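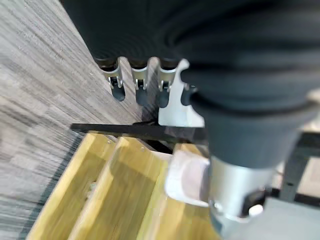

I went to the Skoltell open day mostly for the planning software, and I came home with nine pages of notes (sorry in advance!). Danang Purba runs the perception side, and he let me hang over his shoulder while he went through wrist camera footage. Black fabric is the thing he grumbles about most. It folds softly, the creases barely show up, and the depth estimate goes mushy, so his code looks for easier stuff first, like the silver clips along the hem, and works out the cloth from there. Pretty neat, although shiny metal brings its own headaches with reflections!

Then over to Gaetano Pellegrini, who showed us Jaltness, their grasp planner. It throws out 400 candidate grasps, scores them all, and keeps 4 to check against the arm's joint limits. I asked what happens when all 4 fail and he laughed and opened the log viewer, which had 744 entries in it. You can scrub through each one and see which score tipped it, and I want that tool so badly for my own stuff.

Coffee was decent, parking was awful. They're doing another one in February and I've already put my name down.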